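Instalaciones Eléctricas Básicas
Unidad 3. Mando, protección y distribución en baja tensión: apuntes de taller
Profesora: Yulan Cui. Revisión del texto: Rangi Ngata

3.1 Objeto de la sesión

Se repasan los elementos que intervienen entre el punto de alimentación y el receptor en un puesto de trabajo de banco: regleta de tomas múltiples, cable flexible con clavija, interruptor de cuchilla y caja de pulsadores. El alumno debe distinguir la función de cada uno y justificar su posición en el esquema unifilar.

3.2 Seccionar y mandar

El interruptor de cuchilla abre el circuito de forma visible. La posición de la palanca indica el estado de los contactos y por eso se sigue empleando en enseñanza. No todos los modelos admiten maniobra en carga; se consulta siempre la placa de características.

La caja de pulsadores pertenece al circuito de mando. Un pulsador no mantiene su posición: al soltarlo, el contacto vuelve al reposo. Para conservar la orden de marcha se necesita un contactor con contacto auxiliar de realimentación. La parada se cablea en serie con la bobina, con contacto normalmente cerrado, de modo que la rotura del conductor provoque también la desconexión.

3.3 Disposición sobre el banco

El material se separa por funciones antes de cablear. La superficie se cubre con papel, donde pueden anotarse a lápiz los números de borne – se retira al terminar la práctica.
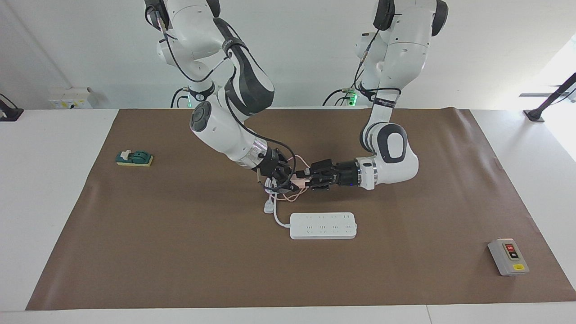
Figura 3.1. Regleta blanca, interruptor de cuchilla (izquierda) y caja de dos pulsadores (derecha) sobre papel marrón.

En la figura, el cable fino de color rosa anaranjado forma bucles sueltos. Un cable en ese estado no se conecta: primero se desenreda, se extiende y se revisa el aislamiento en toda su longitud. Los bucles apretados dañan los hilos interiores, y un cable enrollado disipa peor el calor.

3.4 Carga admisible de la regleta

La potencia máxima se obtiene de P = U · I. Las tomas de una misma regleta comparten el conductor de entrada, y lo que cuenta es la suma de las cargas.

Ejercicio 1. Tensión de 230 V y dos receptores iguales que absorben en conjunto 5 A, ambos con factor de potencia unidad. Calcular la potencia total y la de cada receptor.
Solución: P = 230 · 5 = 1150 W; 575 W por receptor.

Ejercicio 2. Dibujar el circuito de marcha y paro con un contactor y los dos pulsadores. Indicar qué ocurre al restablecerse la tensión tras un corte.

3.5 Entrega

Esquema unifilar y esquema de mando en hojas separadas, con la numeración de bornes completa. Plazo: 20 de agosto de 2021. Los grupos de Trinh Mai y Sơn Ung entregan además la tabla de continuidad pendiente de la unidad 2.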